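Wrist view vs. head view in Pukico table-clearing pack, is the paid tier worth it?

Posted 18/02/2022 in Simulation and Tools

Cameron Leckie

I am evaluating the Pukico household scene pack for a manipulation course at Lestport. The trial license covers the table-clearing task with a two-arm robot and gives two camera streams, wrist and head. The paid tier adds object randomization and 27 more rooms.

My problem is with the wrist stream. On approach, the gripper body takes up the lower half of the view and hides the base of whatever sits between the fingers. The policy then has to guess where the object meets the table.

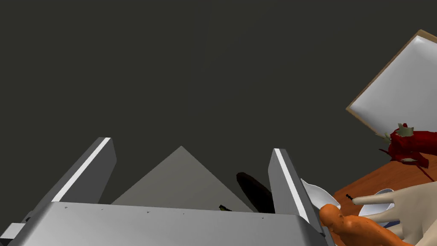
I trained on wrist only for 20 hours and the grasp success curve went flat early. Before I ask for budget I need to know two things. Can the wrist camera be moved in the trial version, or is the mount locked? And does the head stream carry enough detail to make up for the occlusion, or is it only useful for choosing which arm to send?

Software is the current trial build, default physics step, default lighting. I have not changed the robot model.

Marion Kerr

The mount is locked in the trial. In the paid tier the camera offset is an entry in the robot config file and you can set position and tilt separately. I moved ours back and tilted it down a little. That helped with tall objects and did very little for flat ones, where the palm still covers the contact area.

Use both streams. The head camera sees the table, the floor and both arms together, so the planner can work out reach and arm assignment from it. For small items such as a spoon it is too far away to give a good grasp angle at the default resolution.

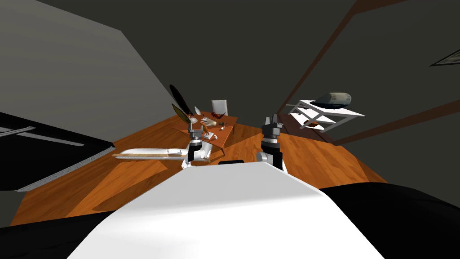
What worked for us was a handoff. Head stream until the gripper is close to the table edge, then wrist stream with the last head estimate held as a prior. We use Shim to sync the two streams. Without it the timestamps drift by up to 3 frames, and the handoff estimate lands in the wrong place when the arm is moving fast. Shim is free and works with the trial.

On cost: the extra rooms matter less than the randomization. In the trial, object placement comes from a short fixed list, and a policy will memorize it. Our run of 1,608 episodes looked very good until we changed the layout by hand. If the course only needs to show the pipeline, stay on the trial. If students will be graded on results with unseen layouts, you need the paid tier or your own placement script.

One more thing to check is the collision meshes. The produce items use simplified hulls, so the fingers can stop short of the visible surface. Turn on the hull overlay before you blame the camera.

Jean MacLeish

we had the same thing and switched to Dreslow. Costs more but the wrist cam is adjustable out of the box. Didn't try the two-arm robot though so can't say about that part

Cameron Leckie

Thanks both. The hull overlay explains part of it: the gap is widest on the long curved items. I will set up Shim with the trial and run the handoff before asking for the paid tier. Marion, did you hold the head estimate fixed after the switch or let it decay?

Marion Kerr

Fixed. Decay made it worse on our setup, but we only tested one rate.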